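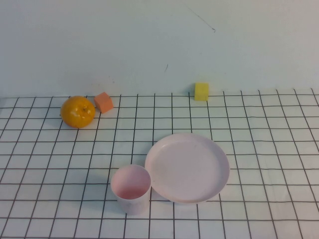
Orange, pink plate and pink cup on the grid sheet

Board index > Party games > Lesov: anyone still playing?

mamel_fan
I bought Lesov in March for playing with my cousins and we have finished 7 evenings with it. The four-player mode is very good, but I find the online lobby too slow. Yesterday we waited 5 minutes and then it put us on the Temberg map again. Is it the same for you?

drift_kettle
Same. Temberg comes too often. I think the map choice is not really random.

northpaw
I don't agree. The developer wrote in the patch notes that every map has the same chance. You remember Temberg because you lose there :)

mamel_fan
I win on Temberg quite often, thank you. My complaint is the ice part in the middle. If one player takes the hammer first, the round is finished for the other three.

drift_kettle
The hammer needs a longer wait between hits. Now it is 3 seconds and you cannot even stand up.

northpaw
Please no. Without the hammer it becomes a running game. You can jump when the shadow appears – it takes practice, but it works.

oldsocks
Does anybody know if the Lozano character is worth 2,000 coins? My son wants it and I would like to be sure before we spend them.

northpaw
Only the costume is different. The speed and the jump are the same as for the others.

drift_kettle
I have the feeling that he slides less on ice, but I did not test it.

oldsocks
Thank you both. Then we will wait for a sale.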